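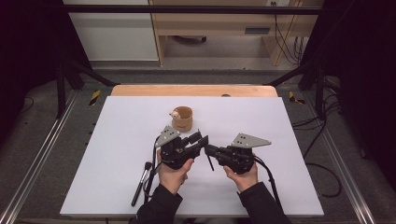 Meron Woldemariam keeps a pair of hand-held grippers running at Skusow, a small workshop in Haturmont that records people doing tabletop jobs so that robot arms can be taught from the recordings. She has looked after the station, which everyone there calls Mamo, since January. Before that she repaired sewing machines, and she says the two jobs have more in common than people expect.

"It's fingers, screws and cables," she says. "If something is loose you feel it before you see it."

Mamo is a plain set-up. There is a wooden table with a white board on it, a black metal stand on either side with a crossbar over the top, and aluminium rails on the floor. The operator holds a gripper in each hand. Each one has a grey triangular plate on top, drilled with small holes, and a cable that runs back past the sleeve.

The plates are where Woldemariam starts every morning. She checks that both are tight on the body of the gripper, then has the operator bring the two jaws together over the middle of the board, nearly touching, and hold them there. She reads the positions off the screen and compares them with the day before.

"If the software thinks the jaws are further apart than they are, I don't record. I go back to the plates. It's a plate four times out of five, and the fifth time it's a cable."

The station has logged 1674 sessions so far. She writes the figure in a notebook along with whatever was changed that day. The notebook was Heriberto Cervantes's idea. He built the first version of the station and now spends most of his week on the arms next door.

"I used to keep it all in my head," Cervantes says. "Then I went on leave and Wubit had to ring me to ask which way the left finger went back on. It can go on backwards. It'll even close. It just won't close square."

Wubit Woldegiorgis, who operates the station most afternoons, remembers the call. She now swaps fingers herself when a jaw wears, and says it takes nine minutes if the screws are clean. A worn jaw shows up first on thin things such as paper cups, where it starts to squeeze one side more than the other.

"A block doesn't care," she says. "A paper cup does. I keep a cup on the board for that, and a marker pen, which rolls if you pick it up badly."

Cables have been the longest-running problem. The early ones were too short and pulled on the connector whenever the operator reached forward. The replacements, ordered through a supplier called Wana, are longer and softer, but they need room to move. Woldemariam leaves a loose curve between the gripper and the arm and won't let anybody tape it down flat.

"People like a tidy cable," she says. "I've had to undo a lot of tidy cables."

She changes them every 900 hours whether or not they have given trouble. The motors are left alone unless they get noisy. She has opened the left one twice, both times for a screw that had backed out. It went back in with a drop of thread locker, and she did the matching screw on the right while she was there.

The stands and the table get less attention, though they caused the worst week so far. The table had been bumped off its marks, only a little, and 40 recordings had to be thrown out before it was found. There is striped tape on the floor behind the corners of the table now, and checking it is on the morning list, right after the plates.

Asked what she would change, Woldemariam says lighter grippers. Woldegiorgis says the same, and adds a second set of fingers kept ready in a labelled tin. Cervantes has promised the tin by the end of the month. The lighter grippers will have to wait until the arms are finished.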